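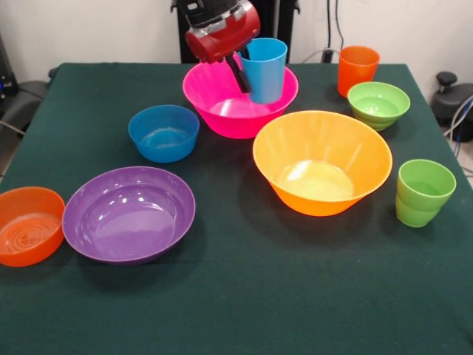 Light blue cup in a pink bowl, with an orange cup and a lime-green bowl to the right.

Reusable Tableware in School Meals: Gasness and Grongate
Interim progress report to the Bakell Fund
27 March 2020

1. Status

The work covers the replacement of single-use cups and bowls at breakfast and lunch in two school kitchens, Gasness and Grongate. Gasness has been running on reusable items at both meals since the start of the reporting period. Grongate has been running on them at breakfast only. Both kitchens are now closed along with the schools, and no meals are being served on site. The figures in this report run up to the last day of normal service.

Spending is within the approved budget. One line, dishwashing equipment, is overspent and is covered by an underspend on transport. No change to the total grant is requested.

2. Stock and purchasing

The first order with the supplier, Laur, was for 800 items, divided between cups and bowls. Of these, 520 went to Gasness and the remainder to Grongate. The split follows the number of meals served at each site in the previous school year. Delivery was complete and no item was rejected on inspection.

Cups and bowls were ordered in mixed colors. The original specification called for a single color, but Laur could supply mixed cartons sooner and at the same unit price, and the kitchens raised no objection. Gasness has used the colors to separate portion sizes at breakfast. Grongate has not.
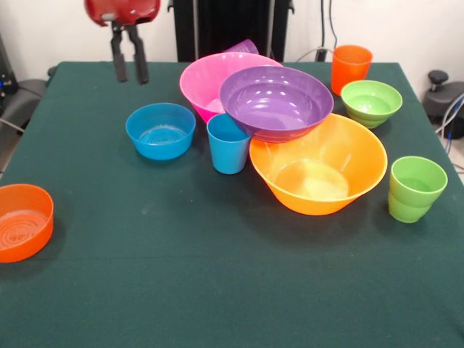
Storage has required more space than the application allowed for. Bowls with a flared rim nest well when dry but take up a full rack in the drying area, and the shelving originally set aside at Gasness held only part of the stock. A second shelf unit was bought from the contingency line. At Grongate the existing cupboards were sufficient, although they will not be once lunch is included.

3. Losses and breakage

A full count was made at each site at the end of the period. Across both kitchens, 102 items were missing or withdrawn. Most were missing. The withdrawn items had cracks at the rim or deep scratches on the inner surface, and were removed under the inspection rule agreed with the kitchens in the fall.

Cups account for the larger part of the losses at both sites. The likely route is the trash bins at the exit of the dining area, which at Gasness stood directly next to the return cart. The cart was moved to the other side of the door midway through the period. Weekly losses fell afterward, but the period of observation was short and attendance was already dropping in the last two weeks. We do not draw a conclusion from it yet.

4. Washing and drying

The dishwasher at Gasness was replaced at the beginning of the period. The new unit runs a shorter cycle and reaches the required rinse temperature on every load logged so far. Water use per load is recorded by a meter on the inlet line. Readings were taken daily, with a gap of four days when the meter was disconnected for a plumbing repair elsewhere in the kitchen.

Drying remains the slowest step. Plastic holds less heat than china after the rinse and does not dry as readily in the rack. Kitchen staff at Gasness leave the racks for 25 minutes before stacking. When this was cut short to free up counter space, water was found between nested bowls, and those loads were washed again. Additional racks have been priced and are included in the forecast for the next period. A change of rinse additive was tested at Grongate for one week with no clear effect on drying time.

5. Waste measurements

Trash from the dining area was weighed before and after the change at both sites, using the same scale and the same bags. The Gasness series is complete. The Grongate series has two gaps caused by early pickups and will be repeated when service resumes. Results will be given in the final report once both series can be compared on a per-meal basis. Food waste is weighed separately and is not part of the comparison.

6. Changes to the schedule

Lunch service with reusable items at Grongate was planned for this spring. It is postponed until the school reopens. The staff training session set for May will be held only if both kitchens are operating; otherwise it moves to the first week of normal service.

A replacement order with Laur is on hold. The supplier has confirmed that the unit price stays valid for orders placed before the end of the school year. Stock at both sites has been washed, dried and boxed, and the boxes are labeled by site and item type.

The next financial statement will be submitted on the date set in the grant agreement. The meter readings and weekly count sheets are available on request.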